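Fundación Kurelau
Hilo: cuidado y limpieza de superficies blancas y cestería en nuestras salas de taller

1/ La Fundación Kurelau comparte en este hilo las pautas de orden y limpieza que se aplican en sus salas de taller desde diciembre. Van dirigidas a los grupos usuarios y a las entidades que nos han solicitado el protocolo.

2/ El documento ha sido redactado por el área de espacios, bajo la coordinación de Maarten Segers, y sustituye a la hoja que figuraba en la puerta de la sala Hoekstra. El inventario vigente recoge 1.374 piezas de uso común, de las cuales 61 son de cestería.

3/ Las superficies de trabajo blancas deben quedar despejadas al término de cada sesión. Se retirará primero el polvo en seco, con paño de microfibra, desde el fondo hacia el borde más próximo. El paño húmedo se utilizará después, bien escurrido.

4/ Se ruega prestar atención a las motas pequeñas y oscuras. En una superficie blanca y mate se aprecian incluso las más diminutas, y pueden ser polvo, migas o marcas del propio material. Si la mota no cede con el paño seco, no debe rascarse: se anota en la hoja de sala y se avisa al área de espacios.

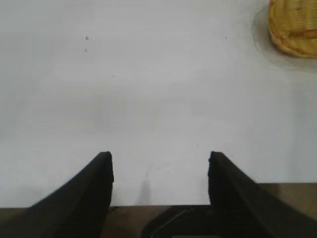 5/ En cuanto a las cestas trenzadas, se admite que una permanezca sobre la superficie de trabajo durante la sesión, siempre hacia una esquina y lejos del centro. Las demás se guardan en la estantería baja, sin apilar.

6/ Antes de limpiar, la cesta se levanta con las dos manos por la base. No se arrastra. El trenzado retiene polvo entre las vueltas y lo deja caer al desplazarse, de modo que conviene cepillarla fuera de la mesa, con cepillo de cerda suave y siguiendo la dirección de las hebras.

7/ No se utilizarán aerosoles, lejía ni esponjas abrasivas sobre las cestas. Las piezas de color, en particular las amarillas y anaranjadas, se mantendrán apartadas de la ventana cuando la sala no esté en uso. Una cesta humedecida por accidente se deja secar boca abajo sobre la rejilla, nunca sobre el radiador.

8/ Los paños y cepillos se encuentran en el armario Gedalel, balda superior. Los paños usados se depositan en el cubo gris de la entrada y se lavan los viernes. Se solicita no dejarlos doblados sobre las mesas.

9/ Las incidencias se comunican mediante el formulario de sala, indicando el número de mesa y, en su caso, el de la pieza. En el último periodo se registraron 29 avisos, la mayoría por manchas de adhesivo. El adhesivo fresco se retira con agua templada; el seco queda a cargo del personal del área.

10/ Las mismas pautas rigen en el edificio Sturkell, con una salvedad: en la planta baja las superficies se cubren al cierre con la funda de algodón correspondiente. Las fundas están numeradas y no son intercambiables entre mesas.

11/ El protocolo completo puede consultarse en la recepción de ambos edificios. Las entidades que deseen recibir una copia pueden solicitarla por los canales habituales, con indicación del número de salas y del tipo de actividad que realizan.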